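Plesen: documentação do conjunto de medições térmicas e acústicas para computadores modulares

Ficha de dados, versão 2

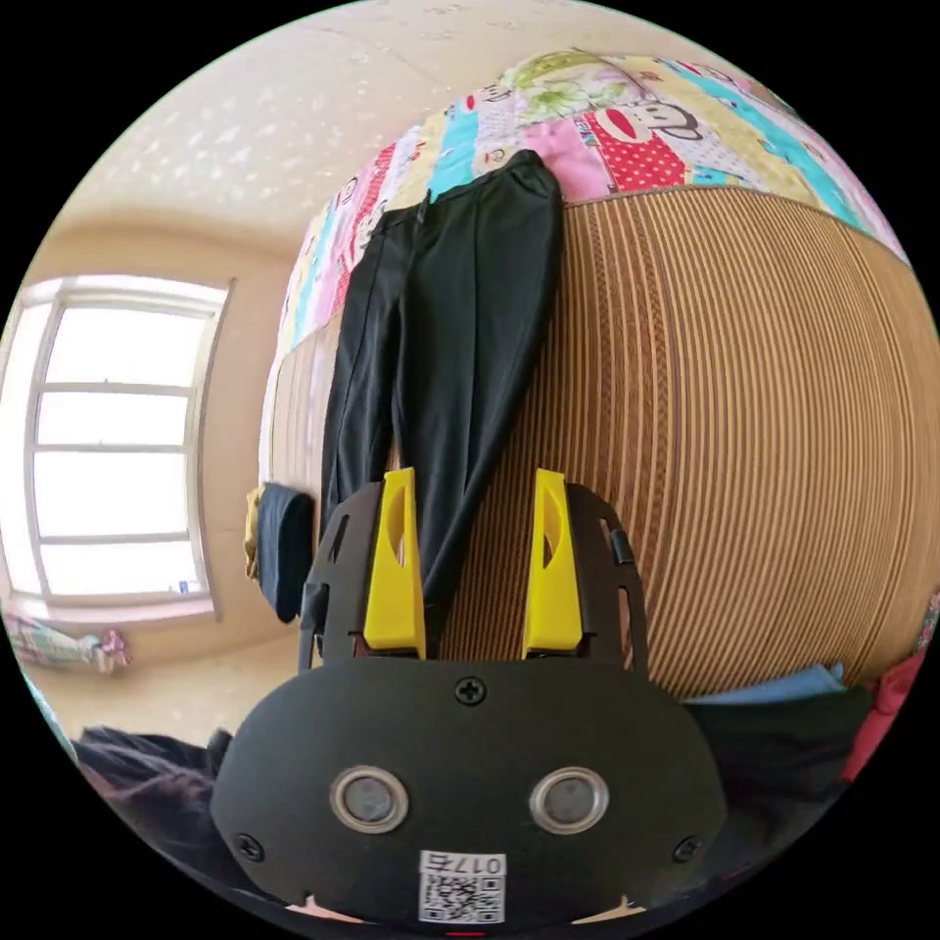
O conjunto Plesen reúne registros de temperatura, ruído e consumo elétrico obtidos em gabinetes de computador com módulos substituíveis pelo usuário. Destina-se a quem projeta sistemas de refrigeração, a laboratórios de ensaio e a equipes que mantêm programas de controle de ventoinhas. Os ensaios acústicos levam em conta o ambiente doméstico, em que o equipamento costuma ficar próximo de superfícies têxteis. Um quarto com cama e tecidos absorve o som de modo diverso de uma sala de paredes nuas, e os valores de ruído devem ser lidos com essa ressalva.

Composição

O conjunto contém 86 sessões de medição. Cada sessão corresponde a uma configuração fixa de módulos e é acompanhada de um arquivo de metadados com a posição dos sensores, a versão do firmware e a temperatura ambiente inicial. Foram ensaiados dois gabinetes, identificados como Pernthorpe e Skikemar. O primeiro utiliza refrigeração líquida com circuito compartilhado; o segundo, dissipadores independentes por módulo.

Formato dos arquivos

Os registros são distribuídos em CSV, com codificação UTF-8 e ponto como separador decimal. A coluna "instante" traz os segundos decorridos desde o início da sessão. Leituras ausentes aparecem como campo vazio e não devem ser interpretadas como zero. Cada sessão ocupa aproximadamente 2 megabytes sem compressão.

Procedimento de coleta

As medições seguiram o protocolo Rastogi, elaborado por Imelda Tiongson e revisto em junho por Onni Huttunen. O gabinete permanece em repouso até a estabilização térmica, recebe carga contínua no processador e na placa gráfica e retorna ao repouso. A troca de módulos é feita com o equipamento desligado.

Limitações conhecidas

O sensor de vazão do gabinete Pernthorpe apresentou deriva nas sessões mais longas; os trechos afetados estão marcados na coluna "qualidade". Não há dados para operação em altitude elevada nem para configurações com mais de uma placa gráfica. Os resultados não servem de base para certificação de segurança elétrica.

Uso e citação

O uso em pesquisa e ensino é livre, mediante menção ao nome do conjunto e à versão. A redistribuição de arquivos modificados deve indicar as alterações realizadas. Correções podem ser encaminhadas a Onni Huttunen, responsável pela manutenção.

Última atualização: 2 de janeiro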